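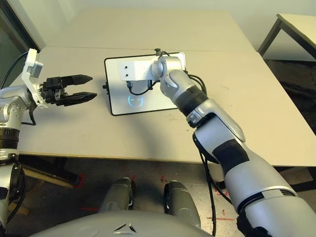
According to Plestarum, writing in the comments, fifty examples of anything ought to be enough, and a robot that needs more should be sent back to the shop.

9 January 2026
By the Dutholm Reference Desk
4 comments · 4 shares

Demonstration gathering is the work of collecting recorded examples of a task so that a learning system can be trained to copy it. It takes up most of the time in many robot projects and very little of the space in the write-ups.

A single example, usually called an episode, holds the pictures from each camera, the positions of the joints and the state of the grippers, all stamped with the time. Cameras are commonly placed at the head, for a wide view of the table, and at the wrist, for a close view of whatever the fingers are about to miss.

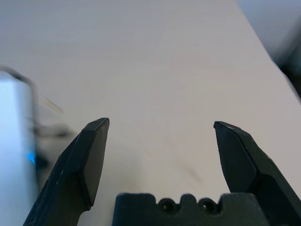 Episodes are normally kept short. A long one gives the operator more chances to sneeze, and the system will learn the sneeze as faithfully as the task. Good practice is to shift the object a little between episodes, so that the robot does not come to believe a board lives at one spot and one angle for ever.

At Stotmont, a set named Cù was begun in August with a target of 700 episodes of two-armed work at a tabletop. The first 50 were thrown away after a clock on one camera was found to be running behind the rest, leaving the robot to react to things before it had seen them. The replacements were recorded under a stricter routine, including a clock check before each session, which operators disliked and kept to.

Failed attempts are a matter of dispute. Some teams delete them. Others keep them, marked as failures, on the grounds that a robot which has only ever seen success has no idea what to do about a slip. A third school keeps them by accident.

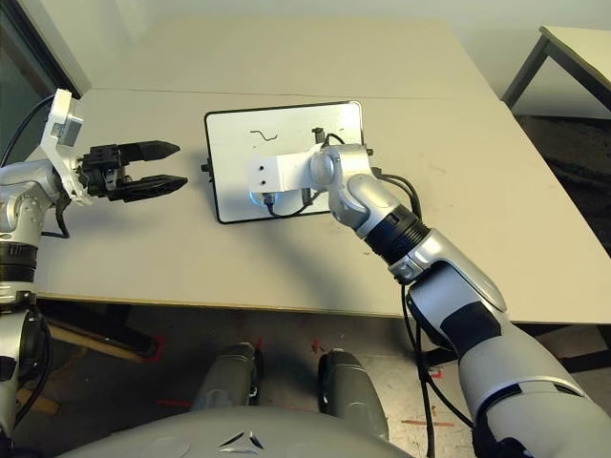

Labelling

Each episode is given a short line of text saying what was done. Operators tend to start the day with full sentences and finish it with "board again".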